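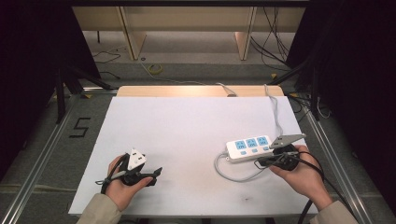
Too long, the 216 cord, for anything that sits on one shelf. So says the note left on my bench from Stornus, and fair enough, have been saying it myself since April. Will switch to the short cord if Pillico still stocks it.

13 Sep 2021
Power strip + cord tidying, cont.

White board flat on the carpet, strip goes on the board. Three sockets, three switches under them, light blue, easy to tell from the white body at least. Gray cord wants to curl. Leave it a loop, don't pull it straight, it just springs back and drags the strip round with it.

Tried so far:
- over-under coil, 80 cm left free at the plug. Best one. Holds with one tie.
- figure eight. Fine on the bench, falls apart when you pick up the strip
- wrapped round the strip body. No. Covers the switches and bends the cord hard where it comes out of the end. Not doing that agian.

Ties: Kirketti ones too stiff, bite into the sheath. Cusi cloth ones ok, order no. 1373, get another pack (13 in a pack, odd number, whatever).

Switches off before coiling, all three. Check sockets for fluff. Write the cord length on the label, on the underside, NOT on top where it rubs off.

Shelving: strips on the low shelf, lying flat, cord end to the back. Thin black cables keep ending up on the floor by the shelf, need a hook or a box for those. The black bundle too, its a mess, whoever gets to it first please untangle before adding more. Yellow coil stays seperate from the black ones.

To do
short cords, ask Pillico for price
hooks, two sizes
relabel the old strips
reply to Stornus re: length, say yes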